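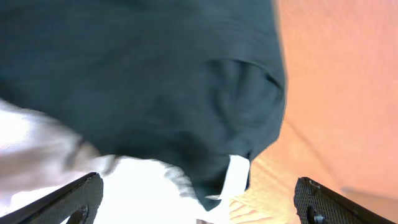 Dark teal fabric

Group weekend package: is the "all inclusive" price real?

Asked August 13, 2022

I've been handed the job of booking a weekend for 23 of us (mixed ages, two birthdays and a retirement rolled into one). A company called Tasport has quoted $2,899 for the whole group at Brustthorpe – two nights in a bunkhouse, a half day of kayaking, and a guided climb on Sunday morning. Their page says "everything included" four times and never says what everything is.

I asked for a breakdown and got a brochure. I asked again and got the same brochure. The other quote is from Hajdu, $2,518, but that one says plainly that food and the shuttle are extra.

Has anyone booked with either? I'd like to know what you paid in the end, and what happens if a few people drop out. I don't need to hear that it was "an unforgettable experience."

– Azra Softić

Answer 1

We did Brustthorpe through Tasport in May. The kayaking was fine. The guides knew what they were doing and nobody got rushed. But "everything included" did not cover wetsuits, towels or bedding. The wetsuits were a rental at the dock, cash only, and the bedding was a form they sent two days before we left. I never found it on the website and I did look.

Breakfast was included if you count cereal.

On dropouts: we lost two people the week before and got nothing back for them. The contract says the price is for the group, so fewer people just means everyone else pays more. They offered us a credit toward another trip. I have not used it and doubt I will.
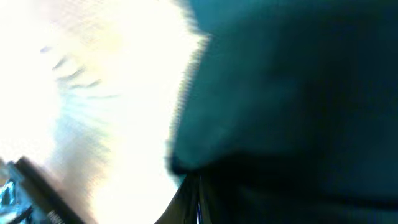
Teal cloth, close up

Before you put down a deposit, get them to answer these in an email:

Is the wetsuit in the price, and in what sizes?
Is bedding in the price?
Who decides if the water is too rough, and do you get money back or a "land activity"? (Ours would have been archery in a parking lot.)
What is the last day you can change the head count?

If they send the brochure again, I'd take that as your answer.

Answer 2

Don't overthink it, these places are all the same. Just go and have fun. We used Bumex and it was great, they do paintball too.

Answer 3

I wouldn't assume the Hajdu quote is cheaper. The gap is $381, and for a group your size one dinner will eat that and more before you even get to the shuttle. Price the food yourself for both and then compare.

The thing I would look at harder is the size of the groups on the water. When I went with Hajdu they took us out 6 at a time, so most of our "half day" was spent sitting on a bench waiting for a turn. It was on the schedule as "shore time." Ask how many boats they have that day and whether you're sharing them with another party.

Also ask if the Sunday climb is at Brustthorpe or a drive away. I've seen "nearby" mean an hour each way.

I can't speak for Tasport. Their reviews all read like the same person wrote them, but then so do everybody's.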